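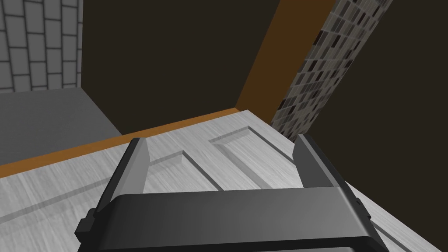 Doors are a routine part of every household, and they remain one of the harder lessons a household robot has to learn. At Kidemov, a research company that develops control software for domestic machines, the study of doors has taken up most of the past year, and nearly all of it has been carried out in simulation. A single recorded attempt may place the open gripper just above a pale gray door with recessed panels, with an orange-brown jamb and a column of small mosaic tiles close by. Another will present the same task with a different finish, a different wall and a different starting position for the arm. The learning system is expected to cope with each of them, and the quality of the recorded attempts decides how well it does.

The collection, known within the company as Arkska, is directed by Krisztina Balogh. Under her plan, operators guide a simulated arm by means of a hand controller while the software stores the motion of each joint together with the view from the virtual camera. The first release, completed in May, holds 1000 accepted examples drawn from 36 room layouts. A further 163 attempts were set aside during review and are kept in a separate archive.

"An attempt that reaches the goal can still be a poor example," Balogh says. "If the operator hesitates for several seconds, the system will learn to hesitate. We would prefer a smaller collection that we are prepared to defend."

Review is accordingly treated as a department of its own. Each attempt is replayed at normal speed and then at half speed by a person who did not record it. The reviewer notes the approach, the moment of contact and the release, and assigns a grade. Attempts in which the gripper passes through a solid surface, a known fault of simulated contact, are removed regardless of their other merits. The remainder are checked for balance, so that no single layout or color scheme supplies too large a share of the whole.

Variation in appearance is handled by a tool called Jevar, which exchanges the surfaces of walls, floors, doors and frames between attempts. Some of the resulting combinations would be unlikely to appear in a real home. The company regards this as acceptable, on the grounds that a system trained on a narrow range of tasteful rooms tends to fail when the wallpaper changes.

The question of how far such training carries over to physical equipment is still open. Kidemov has arranged a trial at the Manninen test apartment, where 32 doors of varied age and weight have been fitted for the purpose. Hinges that stick and frames that have settled out of square are difficult to reproduce in software, and Balogh expects the first results to be modest. Examples recorded at the apartment will be added to the second release of Arkska, under the same rules of review.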